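Ruveletti Bin Picking Kit – FAQ

What's in the box?
Gripper, cable set, mounting plate, software license for 2 seats. Arm not included.

Which arms does it work with?
KUKA is what we test on. Others, ask first – Roxana Salazar keeps the list.

Do I need special bins?
No. Plain metal is fine, scuffed is fine. Clamp them down tho.

Can I send my own parts for a trial?
Yes please. Up to 80 pieces, label the box Platness trial. We run them and you get a short report back in 7 days.

Can it handle mixed parts in one bin?
Yes, teach each part seperately. Long thin ones take more setup, esp. when they lie across each other. 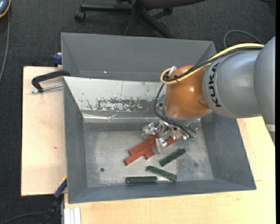
Tell us if color matters for sorting, it's a different setting and we'd rather know before the trial starts.

Rental?
Monthly only. Next open slot is October.

Who do I call when it stops?
Ext. 713, ask for Malachy. Have the error code ready.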